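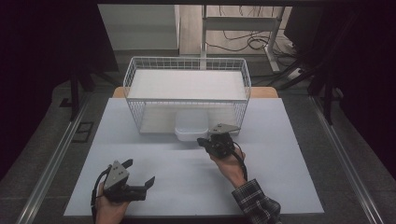 Grevdale bench, setup and upkeep

Hi! I look after the Grevdale bench, and I wrote this so the next person doesn't have to come find me every time a gripper acts up. It covers the pair of hand-held grippers, the table and the basket task. The training code lives in the Furnevwood folder and has its own README (ask Yuk-lan Yau about that one, I only know how to start it).

Before you start

Put the gray-blue sheet down first and pull it flat. A wrinkle will catch a fingertip, and then you get a nice long recording of somebody dragging a tablecloth. The wire basket goes toward the far side of the sheet and the small white tub starts in front of it. Run both cables down past your wrists and let them hang with some slack - if you feel a tug when you reach forward, stop and redo it.

Then run the open/close check from the Tivoso menu, left hand first. Fingers should open all the way and close without a click. I do 19 cycles per hand, which is what Celina Pawłowska did when she built the bench, and I never had a reason to change it.

When something's off

Left gripper doesn't show up: reseat the plug at the gripper end, then restart Tivoso. Swapping ports just confuses it.

Fingers close crooked: back the two finger screws out, close the fingers by hand on the 26 mm block, and tighten again. Go easy!! I stripped one in October and had to wait forever for the part.

Gray plate feels loose: snug it up and redo the calibration, even if it only moved a hair. The old file is no good after that.

Readings drift during a session: save, unplug both grippers, have a coffee, plug them back in. I don't have a better answer yet, sorry.

Upkeep

Wipe the fingertips with a dry cloth after every session. Every 64 sessions, take the fingers off and clean the slides (the small brush is in the Yuen drawer, please put it back). Check the cables where they leave the gripper body too, they get bent a lot there.

Known gaps

Sessions 1 to 23 were recorded with the old fingertips, so keep them in their own folder. I still need to write up how to swap a cable.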